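Equipment planning, March update

Simulation work for the Naltitance arm continued on the existing workstation. We have used $2,000 of the $3,000 set aside for software and computing. The wrist views below are from the simulator.
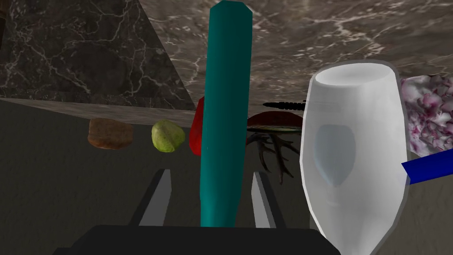
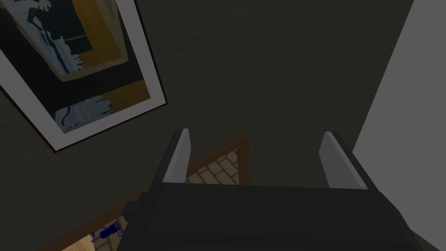
Two quotes for the arm are in. Stistimham offers delivery in 26 weeks, Pringle in 31, and the Pringle price includes a spare set of fingers. Marloes Postma is checking the service terms on both. We ask that the remaining money be carried over to the next period so the order can be placed once she is done. Bench and power work has not been priced yet.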